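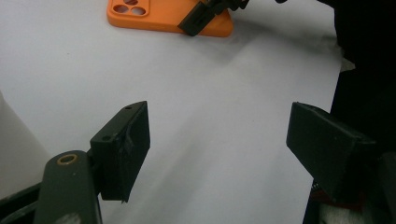 Attachment 1. Camera view from unit A, jaws open. Unit B's finger is at the right side of the orange phone case.

Ticket: Left jaw pad lifting, unit A closes off-centre
Project: Waltik hand-held gripper pair
Location: Pruitt shared workshop, rear bench
Opened by: Rizal Nair
Assigned to: Valquíria Quintana
Opened: November 19, 2024
Status: Closed, one follow-up item

Summary

Unit A drops or rotates thin flat objects when the jaws close. Unit B, built from the same files, handles the same objects without trouble. The fault shows up on phone cases, a steel rule and folded card. Thick objects such as a mug or a block of foam are fine on both units.

Setup

Both grippers are the Waltik rev 3 print, trigger operated, camera on the body looking down between the fingers. Recording runs on the Etau logger at the bench. Fingers were printed in June and have not been replaced. The work surface is white with a white sheet laid over it. Test object for this ticket is the orange phone case, face down.

Steps to reproduce

Place the case face down on the sheet.
Bring unit A in from the near side, jaws fully open.
Squeeze the trigger slowly until the pads touch the case.
Lift clear of the sheet and hold.

Expected: case stays level.
Result: case swings toward the left finger and slides out. 19 failures in 28 attempts on unit A. Unit B had 3 failures in 28.

Log

RN: Wiped both pads with isopropyl and repeated a few lifts. No change. The left pad is scuffed down the middle of the inner face and the surface is slightly torn in the same strip. The edges of the pad feel sound. The middle moves under a fingernail.

VQ: Does the left finger have any play on its mount? If it rocks, the pad will wear in one strip and a new pad will go the same way.

RN: Some play, yes. I can rock it by hand with the trigger released. The right finger is tight.

VQ: Check the mounting screws first, then the arm pivot. Don't glue anything yet.

RN: Screws were loose by a quarter turn. Tightened. Play is reduced but still there. It can be felt at the pivot end.

VQ: Pull the pivot pin and look at the bushing. On rev 3 the brass insert is pressed into the printed arm with no shoulder. It can walk sideways if the hole was reamed oversize. Measure it against unit B if you have the calipers out.

RN: Pin removed. The insert on the left arm turns in its hole with light pressure from the pin. On unit B it does not turn. The pin is straight and slides freely through both inserts, so I have left the pin alone.

VQ: That accounts for the rocking. Two options: reprint the arm with a tighter hole, or set the existing insert with retaining compound. The printer is booked for the Oner enclosure until tomorrow. Use the compound for now. Degrease the brass and the plastic, keep compound off the bore, and don't load it until the cure time on the bottle is up. Test on a scrap arm first, some of these compounds attack printed parts.

RN: Tested on the cracked spare arm, no softening or crazing after an hour. Applied to the left arm. Left it overnight with the pin out.

RN: Insert no longer turns. Refitted the pin and finger. No play I can feel. Repeated the lift test before touching the pad so we could separate the two faults. The case now stays level on the way up but still slips after a few seconds.

VQ: Good, so the pivot was the rotation and the pad is the slip. Replace both pads even though the right one looks usable. Mixed pads have different friction and the logs from this pair have to be comparable.

RN: Replaced both. Old adhesive came off with a plastic scraper. Some colour came off the finger with it, no gouges. New pads cut from the roll in the second drawer, trimmed flush at the top edge and clear of the screw holes. Pressed in the vice with light pressure.

RN: Lift test repeated on unit A, 28 attempts, no rotation and no drops. Steel rule also holds. Folded card holds if it is gripped away from the fold.

VQ: Did you redo the jaw calibration? Fresh pads are thicker than the worn ones and the closed position will have shifted.

RN: Done. Closed reading was off, now zeroed. Open reading unchanged. Also checked that the camera view still takes in both finger faces with the jaws fully open.

Cause

Loose brass insert in the left arm pivot, which let the left finger tilt under load and wore the pad in a strip. Loose finger screws made it worse.

Fix

Insert set with retaining compound, finger screws tightened, both pads replaced, jaw calibration repeated.

Recordings

Sessions made on unit A with the old pads are to be tagged "pad worn" in Etau and kept. Around 85 clips are affected. RN is tagging them by hand, as the batch tool skips clips that already carry a note.

Follow-up

Reprint the left arm with a smaller insert hole once the printer is free. VQ will change the file and label it rev 3b. Unit B stays as is unless its insert starts to turn. Check both pivots whenever the pads are changed.

Closed by: Valquíria Quintana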